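About Skelmont

We look after offices. Mostly the room itself: desks, chairs, lights, what goes where and who can find it after.
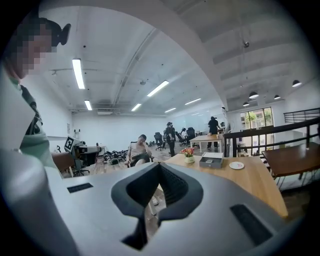

One customer wrote to us in May that she'd never thought of lighting as part of a move, she thought a move was boxes, and could we please put that on the website so other people ask sooner. So it's on the website. Ask sooner.

What we do

Office setups, office moves, tidy-outs. Big open rooms are most of the work now. White walls, high ceiling, everybody in one space and nowhere to put a coat. We like those rooms but they need a plan. Noise goes up and stays up. Cables end up across the walkway. The corner under the lower ceiling gets used for storage when it ought to be the place people sit and talk.

Long fluorescent fixtures over the work area, hanging pendants over the meeting or lunch end. Old arrangement, still a good one. People seem to know which end is for what without a sign. If you've got a ceiling with open beams and ducts, leave it open if you can. Dropping it costs a lot and you lose the height you're paying rent for.

How it goes

First visit is free, takes an hour or so. We walk the room with you and measure. Bring whoever opens up in the morning, they know where the drafts are.

Then a floor plan, on paper, one page. You mark it up. We do it again. Usually three rounds, the record is 12 and that customer is still with us.

Then the work. Most rooms are done over a weekend. Desks first, then power, then chairs, then shelving. Plants last, they get knocked over otherwise. Please label your drawers before we come!! Every unlabeled drawer goes in the crate marked Rowbotham, which was the name of our first customer, and the crate is still called that. You get the crate back at the end.

We come back after 20 working days and move whatever turned out wrong. Its included. There is always something, generally the printer.

Where we are

Ground floor at Prudum Yard, the far door, buzzer is slow so hold it down. Showroom side has desks and chairs you can sit in for as long as you like. Bring your laptop and do some emails, it's the only way to tell about a chair. Parking in back except delivery mornings.

The storage side holds furniture between moves. 728 labeled spots on the racks, each one has a tag and the tag matches your paperwork. Lose your paperwork and we can still find it, just slower.

Zestik

Our used furniture list. Desks, task chairs, file cabinets, the odd reception counter. Cleaned, bolts tightened, wobbly ones fixed or not sold. New list goes out by email when theres enough to fill one. No holds without a deposit, we tried it the other way and had a conference table in the hall all winter.

Working here

There are 26 of us. Drivers, fitters, two people on plans, the front desk, one very full inbox. We hire in spring mainly. You should be OK with stairs and early starts, and able to read a floor plan or willing to learn. Lunch is at the long table and paid.

Things we don't do

Homes. Building work, electrical work past plugging in (we'll bring in a licensed electrician for light fixtures and you get their bill as is). Pianos, after the one time.

Getting in touch

Phone is best before ten, after that everyone's out. Email gets read at the end of the day. Send the size of the room, number of desks, and the date you have to be out of the old place if there is one.

Page last updated Aug 6, 2025. Prices page is being redone, call for now.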